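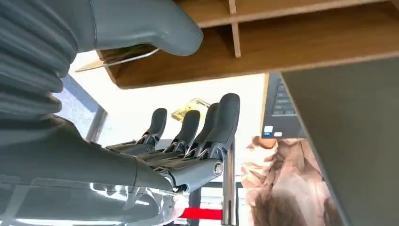
The case for the divided tray

Most offices have a policy on passwords and a policy on fire doors. Very few have a policy on where the spare adapter lives, and the omission costs more than it appears to. This essay argues that small items held in common deserve a fixed and divided home on the table where they are used, and that the home in question should be as plain and as cheap as possible.

The argument arises from a modest review carried out at Cliren in August. The office has 40 members of staff, a row of shared tables and, until recently, three deep drawers in which everything smaller than a stapler was kept. When the drawers were emptied they held 393 separate items. A good many were duplicates. People had asked for new ones to be bought, for the simple reason that the old ones lay at the bottom of a heap. The drawers themselves were in good order. They were well made, they ran smoothly, and they shut. It may be said that they shut too well.

A drawer accepts whatever is put into it. It offers no resistance and keeps no account, and the person who drops a memory card on top of a ball of string has, as far as the drawer is concerned, tidied up. A tray with narrow slots makes a small demand. It asks which slot. The question takes a second to answer, and it is put at the proper moment, while the object is still in the hand and its purpose is still known.

Objections have been raised, and they should be heard. The first concerns appearance. Patricio Llorente, who oversees the Dranurgate premises, has held for years that a shared table ought to be cleared completely at the end of each day, and that anything left standing upon it invites more of the same. There is sense in this. A bare surface is easier to wipe, and visitors do form opinions. Yet the bare surface at Dranurgate is kept bare by means of a cupboard in the corridor, and the contents of that cupboard are a matter on which the premises team would rather not be pressed.

The second objection concerns material. 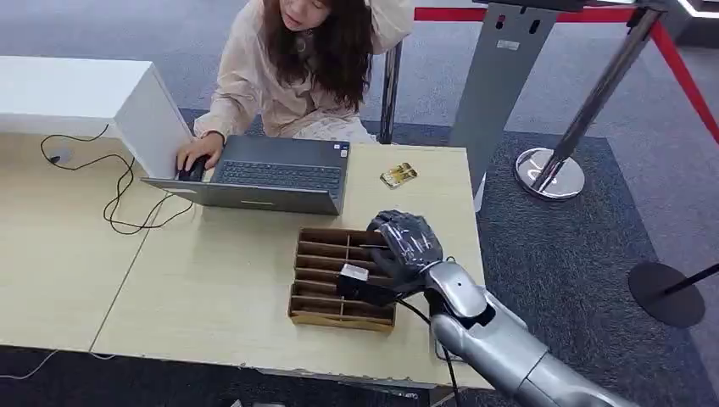

Cardboard is thought to look temporary, and there is a feeling that an organisation of any standing should buy something moulded. The writer disagrees. A cardboard tray can be cut down when the needs of a table change. It can be written on with an ordinary pen. When it becomes soft at the corners it may be flattened and recycled, and another made during a lunch hour. The moulded insert, by contrast, arrives with compartments chosen by someone who has never seen the things that are to go into them. The Sarkmont office bought a set of these two years ago. The long channel intended for pens has held nothing but rubber bands ever since.

It should be added that a table is not improved by being treated as a showpiece. Shared tables are worked at, often for hours together, by people with a laptop open, a mouse to one side and their minds on something else entirely. Their edges chip and their cables wander. A tray that asks for special care in such a setting will be pushed aside by the first person who needs elbow room -- and that person will be right to do so. What is wanted is an article that can be moved without ceremony and put back without regret.

There remains the question of size. The temptation, once a tray has been found useful, is to make it larger, and this ought to be resisted. The draft guidance circulated under the name Zwane proposes a limit of 30 slots to a table, with one kind of item to each slot and no slot marked "other". The limit seems to this writer a sound one, although the rule against "other" will be broken within the week. A single unmarked slot, emptied every month by whoever chairs the monthly meeting, would be a reasonable concession, and the guidance should be amended to allow it before it is adopted at the remaining sites.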